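天井の高い部屋で働くということ
発表用メモ(1月17日、社内勉強会)

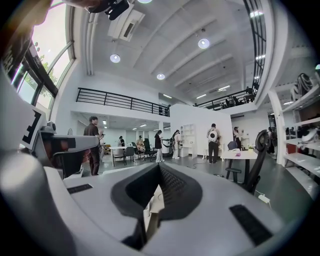 スライド1 吹き抜けのフロア。左手にアーチ窓、奥に中二階。

みなさん、寒いなかお集まりくださってありがとうございます。飲み物がまだの方は、どうぞ取りに行ってくださいね。急ぐ話ではありませんので、ゆっくり始めます。

(席が落ち着くまで待つ)

今日は部屋の話をします。仕事の中身の話はふだん皆さんたっぷりなさっているでしょうから、たまには、その仕事を包んでいる箱のほうを眺めてみようという趣向です。

まずスライドの左側、大きなアーチ型の窓をご覧ください。黒っぽい枠で、向こうに木の葉の緑が見えています。私はこの窓がたいへん好きでして、打ち合わせの途中でもつい目が行ってしまうんです。遠くに目をやる場所があるというのは、長く座って働く者にはずいぶんありがたいものです。

次に天井です。白くて、太い梁が平行に何本も渡っています。丸い埋め込みの照明が手前にあって、中二階の上のほうは細長い蛍光灯です。手前と奥で明かりの形が違うんですね。同じひとつながりの部屋なのに、歩いていくと少し気分が変わる。私はこういうところが気になるたちで、以前Trerkanceの事務所を見せてもらったときも、天井ばかり見上げて首を痛くしました。

(ここで笑いがなくても先へ進む)

それから中二階。黒い金属の手すりがついていて、左の手すりの下は、もうひとつの明るい部屋につながっています。右の通路には人がひとり立っていますね。上に立つと、下のフロアがよく見渡せます。下からも声をかけやすい。Dastdaleの改装をお手伝いしたとき、打ち合わせ室を増やすか、こういう通路を残すかでだいぶ話し合いまして、最後は通路を残しました。使う方に書いていただいた感想が199枚、これは全部読みました。立ち話がしやすくなったという声が多くて、うれしかったですねえ。

もちろん、いいことばかりではありません。天井が高いと音が響きます。冬は暖かい空気が上にたまりますから、下の階の方には膝掛けをおすすめしています。それに窓が大きいと、午後の日差しが画面に入る席がどうしても出ます。Vainioの現場では、机の向きを変えるだけの日を2日とりました。地味な作業ですけれど、あれは効きました。

(時間があれば、机の向きの図を板書。なければ省く)

あとは、みんなで集まる場所の話も少し。スライドでも下のフロアのあちこちに人が立っていますが、椅子を出さずにさっと集まれる床があるのは、じつに便利です。物を置きはじめると、床はすぐに埋まってしまいます。うちでも一度、届いた箱を「とりあえず」窓際に置いたら、春まで動きませんでした。

このあと19分ほどいただいている予定でしたが、ほど、ではなくきっちり19分だそうです。失礼しました。ご自分の席から何が見えるか、お隣の方と話してみてください。そのあと質問をお受けします。

(控え:Ulleoの間取り図は4月の回で配る。今日は口頭で触れるだけ)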